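Nurko Travel Adapter and Lead Set
Item 538 – Power and Charging Accessories

Overview
The Nurko set is a mixed pack of plug adapters and leads for desks, hotel rooms and shared work tables. It is supplied loose in a drawstring bag. All parts are also sold individually under the Grarnara spare parts list, and a part bought that way is identical to the one in the set.

The set replaces the earlier Bakker pack. The long lead is unchanged. The cube adapters are new and have a smaller footprint, so two will sit next to each other on most wall plates without blocking the second outlet.

Contents
Cube plug adapter, yellow
Cube plug adapter, peach
Small plug, white and gray
Extension power lead, black
Coiled lead, light blue
Drawstring bag

Cube adapters
Both cubes share one housing and differ in color and pin pattern. The rating is printed on the face in small type. Yellow is the grounded version; peach is ungrounded and should be used only with double-insulated equipment. Neither cube converts voltage. Check the rating plate of the appliance before connecting it.

Leads
The black lead has a molded plug and a flexible jacket that lies flat after a few hours out of the bag. Do not run it under rugs or leave it tightly coiled under load – heat builds up in the inner turns. The light blue lead is for low-power charging only and is the only lead in the set that may be used while coiled.

Specifications
Packed length of bag: 37 cm
Input range, cubes: 100 to 240 V
Jacket material: PVC
Operating location: indoor, dry
Spare parts prefix: 3,433

Layout on a work surface
Lay the black lead along the back of the table and bring the adapters forward to where they are needed. Loose loops are preferable to tight bends, particularly near the plug. Keep the light blue lead to one side until it is required. 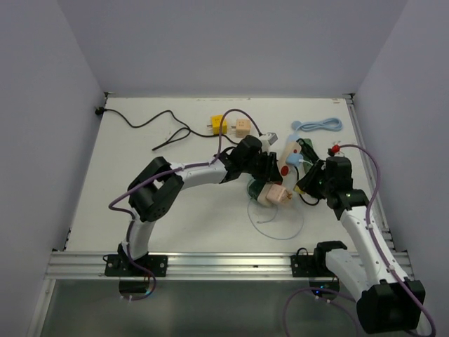 Care and storage
Unplug all parts before cleaning. Wipe with a dry cloth; do not use solvent on the cubes, as it removes the printed rating. Wind the leads in wide turns and close with a loose tie. Discard any lead with a split jacket or a discolored plug.

Ordering
The set ships from the Plasosstead warehouse. Orders placed before 2 p.m. leave the same working day. Spare cubes are sold singly. State the color when ordering, as yellow and peach are not interchangeable.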